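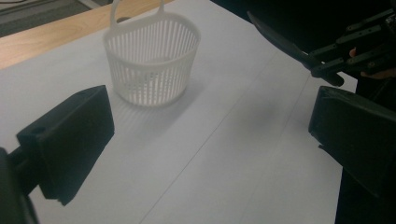 White slatted baskets for the craft room, plus a ceiling question

Forum: Small Rooms and Workspaces
Started by farzana_w, May 23, 2024

farzana_w
I'm setting up the back room for card making and beading and I need something for the little stuff. I bought a small white plastic basket to try before I order more. It's round, with thin vertical slats and a handle that arches over the top. I put it on white paper to see how much you can see through the sides, and you can see the floor of it faintly. The shop sells them in packs of 10. I would use them for ribbon spools, glue sticks and bead packets. Does anyone use this type on open shelves? My shelf gap is 7 inches and I'm worried about the handle.

jxiong
Measure with the handle, not just the bowl. I bought similar ones from Zandar in April and had to move every shelf up a notch. They're fine for ribbon. Don't put loose beads in anything with slats.

farzana_w
Beads stay in their packets, so I'm not too worried about that. The shelves are fixed, unfortunately.

Luzius L.
I disagree about ribbon. The ends work their way out between the slats and catch on whatever is next to them. A plain bin with solid sides is easier to wipe too. Dust settles on the band near the bottom of those baskets and you end up cleaning each gap with a brush.

jxiong
I rinse mine in the sink. It takes a minute. And you tape the ribbon ends down anyway, or you should.

Luzius L.
I don't want tape on satin ribbon.

Zixuan_Cao
Pins work for satin. For the shelf problem, see if the handle comes off. Mine (Mirkik, the round ones) unclip. On yours it looks like it joins at the back of the rim, and I can't tell if it's molded in.

farzana_w
I haven't tried pulling on it. I'll check tonight. The other thing is the ceiling. It's flat panels with thin dark lines where they meet. I want the room as plain and light as possible and the lines bother me when I'm sitting at the table. Fill them or leave them?
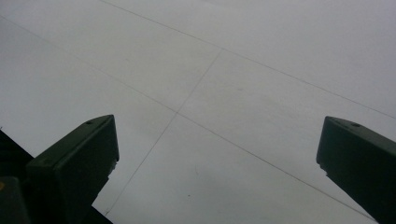
Reading time: 2 min

weidong.pan
I would leave them. Your panels look flat and the seams are hairline. If you fill a joint between panels and the panels move at all with the seasons, the filler cracks, and a crack looks worse than a straight line. I did this in my hallway with Ernia filler and was scraping it out the next year.

Before you decide, find out how the panels are held up. If they're resting in something or clipped, don't fill them at all, or you won't get one down again without breaking it. If they're screwed to joists, you have more options, but you'd still want tape over the joints and a skim coat across the lot. Pushing filler into the line and painting over it won't hold.

If the color is the problem, run a brush of matching paint along the seam. They'll still be there, only less dark.

jxiong
Agree with leaving them. With the lamps on I doubt you'd look up much.

Luzius L.
I'd fill them. A flexible caulk that takes paint will move with the panels. I have it in two rooms with no cracks so far. Do check how they're fixed first, weidong is right on that.

weidong.pan
Caulk shrinks back and you can see the line again in side light. Depends how picky you are.

Luzius L.
Mine didn't shrink back.

farzana_w
I'll get up there with the stepladder and see what's holding them. I don't want to lose access if they lift out. Leaning toward the brush of paint for now.

Zixuan_Cao
Test the paint in a corner. Pale gray is hard to match, and a white from the can will show up as a stripe. Jin does small tester pots if you have a store near you.

farzana_w
Good idea, thanks. Handle update: it doesn't unclip. I tried both sides. With the handle it's too tall for the shelves by a finger's width, so the baskets will go on top of the drawer unit and I'll get solid bins for the shelves. Ordering one pack.

Luzius L.
Solid bins will be easier to clean.

jxiong
Still tape your ribbon.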